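Rododden Kerb Inlet Filter Insert

The Rododden insert is supplied by Custex to councils, civil contractors and strata managers for use in side-entry stormwater pits. It is designed to hold back leaf litter, gravel and sediment before they enter the pipe network.

The insert consists of a galvanised steel support and a removable woven bag. It is manufactured in 2 standard lengths, 900 mm and 2000 mm. Other lengths may be made to order on receipt of a dimensioned drawing of the pit. 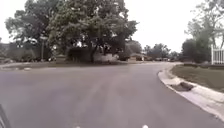

Storm drain inlet in a concrete kerb and gutter, residential street.

Installation is carried out through the pit lid with hand tools. The support must sit below the invert of the gutter and must not reduce the clear opening of the inlet. Overflow slots are provided at the rear of the bag for periods of heavy rain.

Bags should be inspected every three months and emptied when half full. Replacement bags are sold singly under part number 1148 and fit both standard lengths. Collected material is to be disposed of in accordance with local requirements.

Orders received before noon are processed the same day. Enquiries regarding bulk supply should be directed to Aliki Konstantinidis, Drainage Products, Custex.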